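Troubleshooting log: skipped stitches and thread shredding on the Prevach when free-motion quilting

Status: open, then closed, then open again, now closed (I hope!)

Logged by Tia, Thursday, May 21, 2020

Okay, so I promised the Werkamthorpe quilters I'd write this up properly instead of moaning in the group chat. The machine is my Prevach, the one with the extension table, and the trouble started halfway across a double bed quilt. I was doing a big loopy meander on the borders and every little while it would skip three or four stitches, then the top thread would fray and snap. Straight piecing was fine. Only free-motion, and mostly on the curves going away from me.

First go: new needle. I had a 90/14 universal in there, so I swapped it for a quilting needle the same size. No change at all. Rethreaded top and bottom with the presser foot UP (yes, Arnel, I did check). Still skipping.

Second go: cleaned out the bobbin area. A truly embarrassing felt mat of lint came out from under the feed dogs, grey with bits of batting in it. Put it back together, did a test sandwich, and got 2 good rows before it shredded again. Had a cuppa and a sulk.

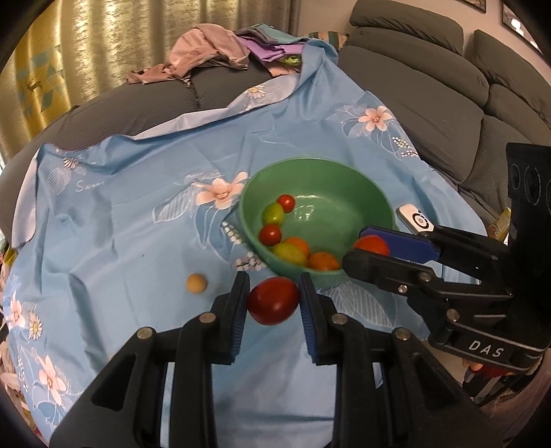 Green bowl and little tomatoes on the blue floral.

Third go: tension. I was running it at 4, dropped it to 3, then 2.5. The skipping got a bit better but I got eyelashes on the back, great big loops of them, so that was swapping one problem for another. Back to 4.

At this point I emailed Vukomeck, where I bought it, and Malathi Nambiar wrote back the same arvo. She asked what thread I was using, what foot, and whether the hopping foot was touching the quilt when the needle was down. Well! Thread was a variegated cotton off a cone I've had for yonks, and the foot was floating so high I could slide a doubled piece of batting under it. She said to lower the foot first and change nothing else, then try a different thread.

Lowered the foot one turn of the little screw. Skipping gone, just like that. I closed the ticket and told everybody.

Next morning it was shredding again. Grrr. So, the thread. I pulled a length off the old cone and it snapped with hardly a tug, and a length of new polyester from the drawer didn't. Changed over, went up to a 90/14 topstitch needle for the bigger eye, and did the whole left border, corner included, without one break.

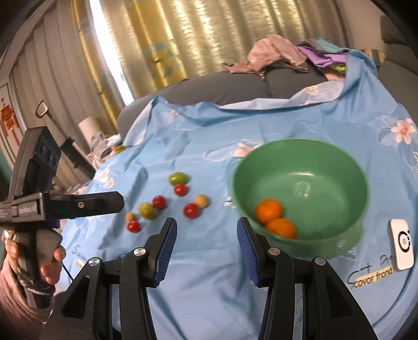

Flowery blue sheet, with cherry tomatoes, two of them green.

Where I ended up, for anyone searching later:
Foot height lowered one turn
Topstitch needle 90/14
Polyester top thread, 100 percent, cotton still in the bobbin
Tension back on 4
Speed slider at half and hands slower than I'd like

I'm still getting the odd long stitch when I swing round a tight loop, but I reckon that's me yanking the quilt. Old cone has gone to the tacking basket. Malathi has marked it resolved at her end.

Comments

Jawad Mengal: Same model, same skipping. Mine was the foot too. Did you have to take the cover off to get at the screw?

Tia: No, it's on the back of the foot, small flat screwdriver does it.

Arnel Maglaya: I never said you didn't check. Try a thread stand for the cones, they feed much nicer from further away.

Shadi Haddadin: Does the topstitch needle leave bigger holes in batiks? Got a batik top waiting and I'm scared to start.

Contact the group | © 2020 Werkamthorpe Quilters | Back to top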